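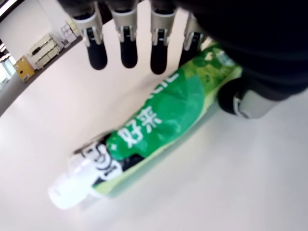

3 September 2025

**Bottle deposit goes up in Cruzado, returns now at Dedeo stores too**

Cruzado shoppers will pay a bit more for bottled drinks starting this week, and get it back if they bring the empties in. The town's new deposit rules took effect this morning. Plastic and glass both count. Cartons don't, at least not yet.

Big change is where you can take them. Until now it was the Busotton depot on the river road or nothing. Now all 29 Dedeo grocery stores in the county have to accept returns during regular hours, whether you bought the drink there or not. No receipt needed. Caps on or off, either is fine, but bottles have to be empty and the label has to be readable.

Stores can set a daily limit per customer. Most have gone with 53 containers. Anyone with more than that, school drives and so on, should still go to the depot, which has no limit but closes at 4 p.m.

The county council passed the rules in March after two long meetings and a fair amount of grumbling from smaller shops, who said they have no space to store sticky empties in summer. Shops under a certain size got an exemption. They can opt in if they want and will get a handling fee for each container, paid monthly.

First morning was slow in places. At the Dedeo on Koduvora Street the line ran out past the carts by ten, mostly people who had been saving bags up in the garage for weeks. One of the two return counters there opened late. A store manager said the second was up and runnng before lunch and that extra staff will be on through the weekend.

Refunds come as cash or as a store voucher, customer's choice. Vouchers don't expire. Bottles bought before today are a gray area: the county says stores should take them through the end of the month, after that only containers with the new deposit mark.

Busotton, which hauls the empties, has leased a bigger sorting hall outside town with room for 3000 crates. Trucks will make pickups every other day, more often around holidays if its needed.

Questions go to the county waste office, front desk or phone. The list of exempt shops is posted at the library and town hall. An online version is supposed to be up soon, no date given.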